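Home Contents Previous chapter Next chapter Glossary Index

Reading Plays and Novels, Second Edition
Chapter 15: Setting and the Closed Room
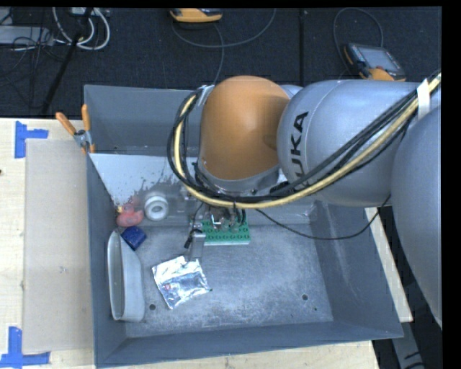

Figure 15.1 A gray metal bin on a wooden tabletop, with a KUKA robot arm reaching in.

In Chapter 14 we looked at how a writer builds a character through speech. This chapter turns to the place where the speech happens. Setting is often treated as background, something to note in one sentence before moving on to theme. Many student essays give it a line such as "the story takes place in a small town" and never return to it. By the end of this chapter you should be able to write a full paragraph on setting and tie it to a claim about the work.

Our main text is the one-act play The Weighing House at Plimcombe, printed in full in the back of this book. It has four characters and one room. The room is the office of a grain merchant, Kerkari and Company, on the last night before the business closes. If you have not read the play yet, read it before you start Section 15.2. It takes less than an hour.

15.1 What counts as setting

Setting includes place, time, weather, and the objects the characters live and work with. It also includes social facts: who owns the building, who has a key, who is expected to stand while others sit. In a play, some of this is given in stage directions and some comes out only in dialogue.

The opening direction of The Weighing House names a desk, a scale, two chairs, and a locked door to the yard. There are four people and two chairs. A reader who notices this will watch to see who sits. Old Ghoneim, the clerk, does not sit until page 16, and when he does, his employer stops talking in the middle of a sentence. Neither character mentions the chair.

Now look at time. The play is set in March, after a failed harvest the year before. We learn this from the account book, which Ghoneim reads aloud. The last entry records 225 sacks received and 151 paid for. The gap between those two numbers is the subject of the quarrel that follows, and the audience hears it first as a dull piece of bookkeeping.

15.2 Open and closed settings

A closed setting is one the characters cannot easily leave. The cause may be physical, as with a locked door or a storm, or it may be a matter of duty or money. An open setting lets people come and go. Most novels use both. Short plays often use only one, partly for the practical reason that changing the stage takes time.

When you write about a closed setting, ask what keeps the characters inside. In The Weighing House the door is locked, but Ghoneim has the key in his coat from the first page. He stays because he has not been paid. Your paragraph should say so, and should quote the line where the key is first mentioned.

Compare the short story "Zotar," also in the back of the book. Its narrator spends the whole story on a public ferry and could get off at any stop. As you read, mark each stop and write down the reason she gives for staying on board. Keep these notes for the exercise at the end of Section 15.3.

Reader comments

Page number for the chair scene is different in my copy. I have it on 15, first edition.

We did this chapter before the essay unit and it helped. I wish the ferry story was longer.

Does anyone know if the key is mentioned before the account book? I can only find it after.
 It's in the first stage direction for Ghoneim, "one hand in his coat, on the key." Easy to skip.

Page revised November 2024 | Contact the editors | Copyright, all rights reserved | Back to top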